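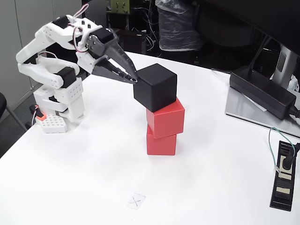 # Blocks and Towers

June 2020

These notes go with the block set we keep at the Vestedby reading room. The set is a mix of plain cubes in a few colors, and it gets more use than anything else on the shelf. Most of the cubes came from a school sale. The rest were added later by Baldur Skov, who also painted over the worn ones.

**The tower**

Three cubes high, black on top and two reds under it. The bottom red one sits square on the table. The one above it is turned and sits a little to the right, and the black one is turned again, so its front lower edge hangs out to the left.

**Black on red**

The black cube is matte and hides its edges in poor light. Against the red it is easy to see how far each block has been turned. Two reds together are harder to read, and the darker side of the lower one helps with that.

**The table**

A white top, which we like for blocks because the colors stand out and the shadows stay soft. Keep the near side clear if you are building. Sleeves are the main cause of collapse.

**The X**

A small square of see-through tape with a faint X on it, near the front edge. Tape like this peels off clean if you lift it slowly from one corner. Old pieces leave a gray outline - a damp cloth takes care of it.

**Sizes**

All the cubes in the set are meant to match, but the painted ones are slightly larger. Put those at the bottom if you want height. Our tallest tower so far is 16, built on the floor by a family from Vosia, and it stood long enough for everybody to walk over and look.

**Borrowing**

The set goes out in a cloth bag for up to 6 days. Please count the cubes before you bring them back. We are still missing 4 from last August, two of them yellow, and would be glad to have them no matter what shape they are in.

**Storage**

Bag on the second shelf, next to the Elura puzzles. The bag closes with a cord. Damp blocks should be left out overnight before they go in, as the paint sticks.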